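A Day Out at the Zuvar Open House: Clippers, Combs and a Whole Lot of Pomade

I have been cutting hair for long enough that my left shoulder sits a little lower than my right, and in all that time I had never once been to see where the stuff on my station comes from. So when the invitation to the Zuvar open house came through the shop mailbox in October, tucked inside a box of neck strips, I stuck it to the mirror and told all my regulars I was going, which meant I had to go.

Zuvar, if you haven't come across them, make pomades, clays and shaving soaps, mostly for barbers and mostly in big plain tubs. Their place is out on the edge of Drudivham, past the feed store and the bowling alley, in a long brick building that used to be a bakery. The drive took longer than I planned (I stopped for pie, and I regret nothing) and I pulled in a bit after ten in the morning with the lot already nearly full. Lots of vans with scissors painted on the side. I felt right at home.

You sign in at a folding table, they give you a sticker with your name and your shop on it, and then you are handed a coffee that is much better than it needs to be. I got talking to a father and daughter who run a two-chair place up north, and we ended up going round together for most of the day. She does nearly all the fades now and he does nearly all the talking, by his own account.

The tour went out in groups of up to 17, and ours was led by Nevzat Duman, who started there filling jars by hand and now looks after the recipes. He has a wonderful head of gray hair, combed straight back, and he must be so tired of people looking at it! He took us first to the melting room, where the beeswax goes in. The smell hits you before the door is all the way open, honey and something like pencil shavings, and I could have stood there until lunch. They keep the kettles low and slow. Nevzat told us that if you rush the wax it goes grainy later on, and I thought of one or two tubs I have bought over the years from people who were clearly in a hurry.
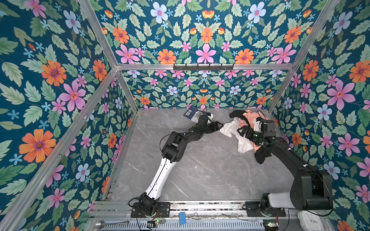 Flowered walls and a marble-look floor.

After the melting room came filling and cooling, and I learned something I should have known years ago. A water-based pomade and an oil-based one want completely different treatment on the shelf. I have been keeping both in the cabinet over the towel warmer, and when I admitted this out loud Nevzat put his hand on my arm like a doctor with bad news. So they've been moved. If you come in and the pomade is down by the magazines, that is the reason.

There was a scent bench too, where you could sniff your way along a row of little brown bottles and write down what you thought each one was. I got three right. The daughter got every single one, including the vetiver, and her father has probably told the entire county by now. What I liked was hearing how they decide on a smell for a product that's going to be on a man's head all day long, next to his coffee and his lunch and his wife. They want it gone, or nearly gone, by the time he sits down to dinner. I had always taken a fading scent as a sign of cheap goods. I'm going to stop saying that to customers.

Lunch was in the yard. Stuffed peppers, rice, a big tray of something with walnuts and syrup that I went back for twice, and long benches so you had to sit with strangers. I love that. I heard about a flooded basement, a wedding party of ten who all wanted the same undercut on the same morning, and a very heated back-and-forth over whether you should ever put a razor line in a side part. (I say yes, if the man asks for it and understands he'll be seeing you again soon.)

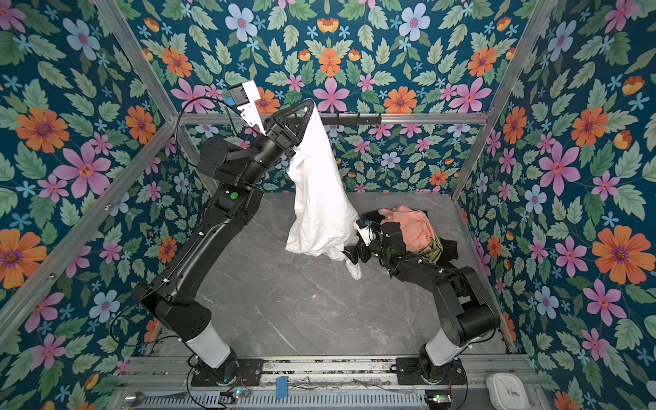

The afternoon was given over to demonstrations, and I had circled two of them in my program. The first was a classic slick back on thick, coarse hair, done by a barber from the Dubey school, and it was a pleasure from start to finish. He spent nearly all his time on the blow-dry. Product went in damp, a very small amount, then he worked from the back of the head forward with a vent brush, and only at the very end did he reach for the tub again. I do it in nearly the opposite order. I have since tried his way on four or five good sports at the shop and I have to say the sides lie down better and stay down, though it does add time to the chair and I'm still working out how to fit that in on a busy afternoon.

He was funny about customers who bring in photographs, too. His way is to ask them what they do to their hair in the morning before he even looks at the picture. If the answer is "nothing," he talks to them kindly about a shorter cut. I have been doing this for half my life and never thought to put the question first.

The second one was a shave, a full hot-towel business with the new soap, and that one I had mixed feelings about. The lather was gorgeous, thick as frosting, and it held up under a lot of chatter. But the demonstrator stretched the skin less than I was taught to, and I found myself leaning forward in my seat the whole way through the neck. The fellow in the chair got up smiling and pink, so what do I know.
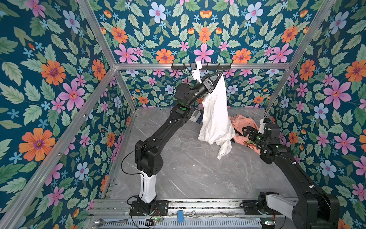 By then my feet were telling me it was time, so I did what everybody does and went to the shop on the way out. Prices were fair and they let you open anything. I came home with a tub of the matte clay, two pucks of the soap, and a Murkuso comb, the wide one with the long handle, which I had been meaning to replace ever since mine went under the wheel of the hydraulic chair. There was a raffle as well. My ticket was 2066 and they called a number that was nowhere near it, but the father from the two-chair shop won a cape and wore it out to the parking lot.

A few practical things if you are thinking of going to the next one. Get there early, as the tour groups fill up and the later ones missed the kettles running. Wear shoes you don't mind getting waxy. The building has one step at the front door and a ramp around the side by the loading bay, and the staff will walk you over if you ask at the table. Bring cash for the food. And take an empty bag, a bigger one than you think.

The matte clay is on my station now for anybody who wants to try it. I've used it on short, choppy tops so far and it does very well there. On anything longer than a couple of inches it drags some, so I warm it up in my palms a good while first. The soap I'm saving for when the weather really turns cold and the beards start coming off.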